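Lingate workshop build reaches 4,000 logged grasps

July 2020 – A shared workshop in Lingate has brought its home-built pair of hand-held grippers to a working state and is using them to record shelf-handling data for a small arm that is still on the bench. The project, named Ruppert, was started last November by Emiliano Quezada and runs on parts paid for by its members.

The grippers have no arm behind them. An operator holds one in each hand and does an ordinary household job: reaching into a cabinet, closing on a bottle, setting it down on another shelf. Each unit carries a cube printed with square markers, so its position can be recovered from video afterward and turned into a path that the arm can follow.

The current round covers cabinets and lockers. Shelves above shoulder height were added last, after the first recordings turned out to be nearly all tabletop work and the test arm failed on anything higher than its own base.

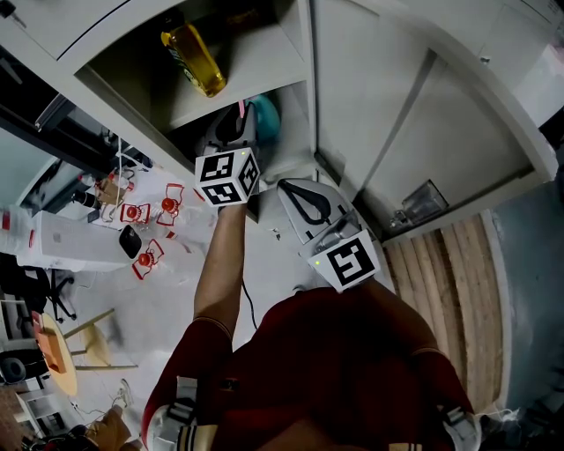
Ambros Aebischer would have left the high shelves for later. In his view the wrist angle up there is so steep that one face of the cube does most of the work, and a single face gives poor depth. He would like a second cube on the handle before anyone records another hundred passes, and he has offered to print the brackets.

Quezada agrees on the geometry but has kept the single cube for now. A second one adds weight at the wrong end, he said, and operators already complain about their forearms after 6 minutes of overhead reaching. The compromise under test is a slightly larger cube with the same marker pattern. If position error on the upper shelf does not drop, the bracket goes on.

The mechanical side has changed little since spring. The finger linkage is on its third revision. The first used a plain pin joint that developed play after a few days of use, and the second bound up when the fingers closed off center. The third runs on small flanged bearings from Fesance, a surplus dealer, with a printed spacer on each side. Play at the fingertip is now small enough that the group has stopped measuring it weekly.

Wiring took longer. Early units dropped their connection whenever the operator's elbow straightened, and the fault was traced to a connector that carried both the signal and the pull of the cable. A strain relief clamp was added and the cable was rerouted along the arm. There have been 8 dropouts since then, all on the same unit, which has been set aside for a new board.

Contact surfaces are the part still open. Smooth pads slid on glass, and soft foam held well but tore at the edges. The group has moved to textured rubber in a notched shape, which centers a round object as the grip closes.

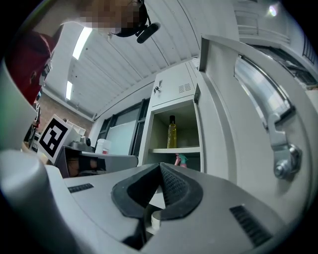
Bottles are the main test object for that reason. A full one punishes a weak grip, and a tall one shows any twist between the two sides of the notch. Door handles come next – they need a pull along a curve, and the present software fits straight segments and smooths the corners afterward. Quezada expects to rewrite that section before the arm is tried on a hinged door.

The arm itself is a six-joint design with belt drive on the first three joints. It lifts its own weight and a light load, but the shoulder belt skips under sudden stops. A wider belt and a new tensioner are on order from Flosturley, with no delivery date given. Until they arrive the arm is limited to slow playback at half speed.

Total count on the project log stands at 4,000 grasps, including failed ones, which are kept and tagged. The next target is 100 clean door openings with each hand. Drawings for the third linkage are pinned up by the workshop's print station, and members who want to build a set should use the sheet marked C. Sheet B has the wrong bearing bore.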